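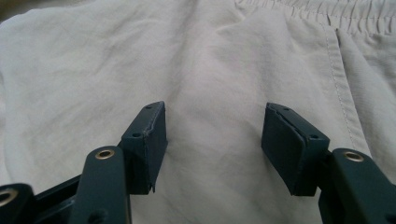
The Bellero Everyday Cloth: does a plain beige cloth need this much marketing?

I have owned a lot of tablecloths and most of them were bought to replace one that had let me down, so I come to these things in a suspicious mood. The Bellero Everyday Cloth is sold as a cloth that "relaxes into your home." I had to read that twice. My reading is that it creases, and that Bellero would like me to feel good about it.

I ordered the large one in the color they call Gondatgate. The name tells you nothing. It's a pale beige that looks a little gray in some lights and a little warmer in others, and on my light wood table it nearly disappears. If you want contrast, pick something else. I wanted quiet, so the color is the part I have the least to complain about.

It came folded very small inside a paper band, with a card about slow mornings. The creases from that folding were still there after the first wash. The card said they would "drop out naturally." They didn't drop out. I ironed them out, which took most of an evening because the cloth is wide and my board is narrow.

How it handles

The fabric is soft, I'll give them that. It's softer than the Sowerby cloth I used before it, which had a stiff, papery feel for months. The trouble with soft is that it won't stay where you put it. Pull out a chair, catch a corner with your sleeve, and the whole thing bunches up. My Sowerby was ugly but it lay flat.

I tried a set of clips. They held, and they also left little puckers along the edge that stayed until the next wash. Then I tried a thin felt pad underneath, and that worked a lot better. Bellero sells a pad too. I used an old one cut down with kitchen scissors and can't imagine theirs does more.
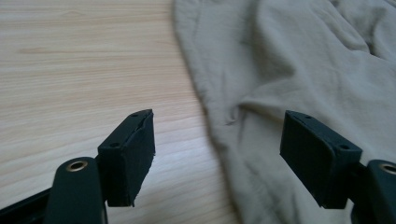
Elsie Staniforth wrote in after my first short note on this cloth to say that I was being unfair. She has had hers since October, folds it in thirds down the middle of the table as a runner, and thinks nearly all the sliding comes from letting it hang too far over the sides. A cloth this light pulls itself down, she says, and a shorter drop fixes most of it.

I tried it her way for a week. She has a point. Folded up as a runner it barely moved, and the extra thickness made the creases less obvious. But then I'm using a third of what I paid for, and a runner costs a lot less.

Washing

The label says 40 degrees and a gentle spin. I followed it for the first 3 washes, then stopped being careful, because that's how people live. It came through a normal spin all right, no pulled threads and no twisting at the hems. Coffee came out. Tomato sauce came out on the second try. Candle wax left a faint mark that only I can find, and I find it every single day.

It did shrink. I measured the long side before the first wash and again after the last one, and it had lost 2 inches. The website says "minimal change." I'd call that enough to notice if your table is already on the big side, so size up.

Lint is the other thing. For the first few washes it shed pale fluff over everything dark in the machine. Wash it alone until that stops.

Folding and putting away

This is where I lost patience. A soft cloth this size is miserable to fold with one pair of hands. I lay it on the table, fold toward the middle, smooth it with my forearm and then do it again in the other direction. By the time I've got it square, one end has usually crept off the other side. Rolling it around a cardboard tube works better, and it comes out in far better shape - if you have somewhere to keep a tube.
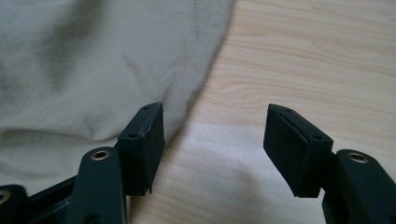 Do you have to iron it?

Only if creases bother you, but they don't go away by themselves. Shaking it out and smoothing it by hand while it's still damp gets rid of the worst, and a medium iron does the rest. Give it an hour on the table and the soft folds start coming back anyway.

What else I looked at

Saturnino Manzano keeps telling me to get the Bromeo, a heavier cloth with a weighted hem. I've handled one in the store. It hangs beautifully and it feels like a drop sheet. For a table that gets used for dinner and not much else I might go that way. Mine also gets homework, sewing and the mail, so the cloth comes off and goes back on all day, and the Bellero is at least light enough for that.

Would I buy it again? At full price, no. In a sale, maybe, with a pad underneath and the card thrown straight in the recycling. I've had it 6 months and it's still on the table, a bit shorter than it used to be.

Updated 21st July: Bellero now lists a smaller size. I haven't tried it.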